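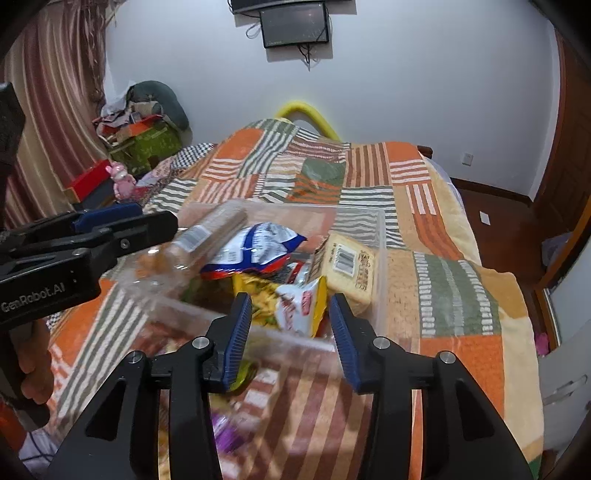 Okcombe corner shop to stay open after buyers step in

21 Nov 2024

Good news for once! The little shop on Station Road in Okcombe is staying open. I had a call from Olesia Zakharchenko on Tuesday night, while I was halfway through my tea, and she was so pleased that I had to ask her to start again from the beginning.

Regular readers will remember that the shop went up for sale back in June, when the Kushnir family said they were ready to retire. I wrote a rather gloomy piece at the time (my sister said it read like an obituary) and I more or less took it for granted that we'd be getting flats. There were two offers from developers over the summer and neither went anywhere, and then it all went very quiet. The For Sale board blew down in the October storm and was never put back up, so half the village thought it had been sold and the other half thought it hadn't.

Well, it has now. Olesia, who has worked behind the counter there for four years, is taking over the lease together with her brother, and the Kushnirs are keeping hold of the building. The papers were signed on Monday. Nothing much changes for customers to begin with, apart from the opening hours, which I'll come to in a minute.

A bit of background if you're new round here. Okcombe has had no other shop since the one at the bottom of the hill shut. The nearest supermarket is in Avholm, and if you don't drive that means the 424 bus, which is fine going out and a proper nuisance coming home. I did it last week to time it for this piece. I missed the one I wanted by a whisker, sat in the shelter with two bags and a melting tub of ice cream, and got home after dark. My neighbour does that trip every week and she's eighty-three, so you can imagine what she said when I told her about the shop. She's asked me not to print it.

The petition in the summer got 2661 names, which is more people than live in the village, so thank you to everybody in Avholm and further afield who signed. I was sniffy about that petition and I take it back. Olesia told me it was the first thing the bank asked about, and that she'd printed the whole lot out and taken it along in a carrier bag.

Now, the plans. The post counter stays, and so does the newspaper round. The snack shelves are going to be made longer, with more from abroad – Olesia says the crisps and biscuits from overseas go faster than anything else she orders, mostly to the sixth formers getting off the school bus, and she'd like to bring in a lot more. I said I'd never tried any of them and was told very firmly that I should. She's also hoping for a coffee machine by the spring, and a bench outside if the council will allow it. There's been some talk of a deli counter, but she laughed when I mentioned it, so I wouldn't hold your breath for olives.

The back room, where the video rentals used to be (who remembers those?), will be let to Esus, the shoe and bag repair people who've had a stall at Avholm market for as long as I can remember. They'll be in three mornings a week to begin with. I've a pair of boots waiting for them already.

On to the hours. From the start of December the shop opens at half past six on weekdays for the early bus crowd and closes at eight. Saturdays are seven till six. Sundays are mornings only, same as now, and it'll be shut on Christmas Day and Boxing Day. Paper bills can still be settled at the till, and if you've got an account with the Kushnirs it carries over, so there's no getting out of it that way.

I did ask Mr Kushnir what he'll do with himself. He said sleep, and then go fishing, and then perhaps sleep a bit more. After all those years of getting up at five I should think he's earned it. There's a leaving do for the two of them at the Plough on the last Friday of the month, from seven o'clock, and everyone's welcome. Bring a plate of something if you can – the pub is doing the sandwiches but I'm told the cakes are up to us.

If you'd like to put something in the card, it's behind the counter at the shop. Ask Olesia for it when the Kushnirs aren't about.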